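Magazine > People > Conversations

The woman who reads the rules

By Nayeli Ochoa
1 September 2023

Heiðrún Thoroddsen would like it known that she doesn't enjoy board games much. She says it while pouring coffee in a kitchen where the shelves hold more board games than plates, and she says it in the tone of a dentist admitting she can take or leave teeth.

"I like the first hour," she says. "The part where everyone is confused. After that it's just people trying to win."

Thoroddsen edits rulebooks. If you have ever opened a box from Pondberg, punched out the cardboard, and found that page three told you what you needed to know on page three, you may have her to thank. If page three told you to see page eleven, she would like to point out that she wasn't hired for that one.

She got into the work through washing machines. Her first job was at Promon, a small technical writing firm, where she was put on appliance manuals and stayed for years. "Nobody reads a washing machine manual for pleasure, so you learn to be quick. Then a publisher called and wanted someone to look at a game about shipping grain. The rules were longer than the ones for the washing machine, and at the end you didn't even have clean socks."

The grain game came out as Nesent. It sold well enough to get a second printing, which gave her the chance to fix a sentence she still brings up unprompted. The original read: "Each player may take a barrel if they have not moved." Who is they? Moved what? Moved when? A couple wrote to Pondberg to say the sentence had ended their game night and cast a shadow over a long weekend.

"They each had a perfectly good reading," Thoroddsen says. "I wrote back and told them they were both right. I don't think it helped."

Her method, as far as I could get her to describe one, is to hand the draft to people who haven't seen the game and then keep her mouth shut. The keeping shut is the hard part. She once bit through a pencil. Designers are invited to these evenings on the condition that they sit behind the sofa, and most of them last until somebody shuffles the wrong deck.

"A designer will always tell you it's obvious," she says. "It is obvious. He's been living with it for four years. His children are obvious to him too."

I asked what people get wrong most often. She had the answer ready, and it wasn't the one I expected: setup. Players will cheerfully puzzle out an auction with three kinds of money, but ask them to put out the starting pieces and they fall apart. They deal before reading how many to deal. They pick a color and then argue about the color. One tester, a tax accountant, spent so long arranging his side of the table that the others ordered food, ate it and cleared up.

"You write 'place the cubes within reach of all players,'" she says, "and someone will ask how long the arms are supposed to be."

Cubes are a sore point. Thoroddsen has nothing against them as objects. What she minds is being told, late in the process, that the blue ones are now water, where on the previous draft they were sadness. In a game of Auður Hallgrímsson's, which never reached the stores, blue meant three separate things depending on the season. Hallgrímsson, reached by phone, defends this. "It was elegant," she told me. "Heiðrún called it a cry for help, but she's from washing machines."

The two remain friends, and are at work on something new for Fogh that neither will discuss except to say that it has a goat in it and is due in October. The current rulebook has numbered paragraphs, at Hallgrímsson's request. There are 99 of them. Thoroddsen has been trying to get rid of paragraph 40 since the spring.

"It says the goat can't be traded. There's no trading in the game! I asked why we needed it, and she said, 'In case.'"

Does anyone thank her? She considers this for longer than is comfortable. Editors of rules are like plumbers, she says eventually, then withdraws the comparison on the grounds that plumbers get paid the same day. The letters that come in are mostly complaints, though she keeps one from a boy who had read the rules of Nesent aloud to his grandfather over the phone so that the two of them could play from different cities. He wanted to know if that was allowed. She told him it was.

A first printing is often 1000 copies, and she works on the theory that every one of them will be opened by tired people after dinner, with one person reading aloud and the others looking at their phones. She writes for the reader. The others, in her view, have made their choice.

As for her own family, they play cards. They've played the same game every winter since she was small, and its rules have never been written down. Her aunt knows them. When I suggested that this might be a job for a professional, Thoroddsen put down her cup.

"Absolutely not," she said. "If we wrote it down, she'd have to stop winning."
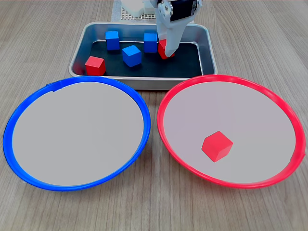
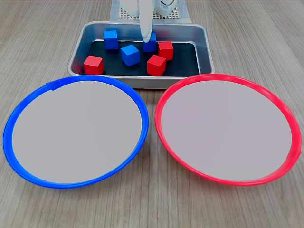

Blue in the tray, in both pictures. Water or sadness, depending on the draft. Photos: Vibeke Þorgeirsson

More conversations

Gunhild Skov on thirty winters of running a ferry café
The man who tunes church organs and can't stand hymns
What a crossword setter does on vacation
Letters: your worst instructions, part two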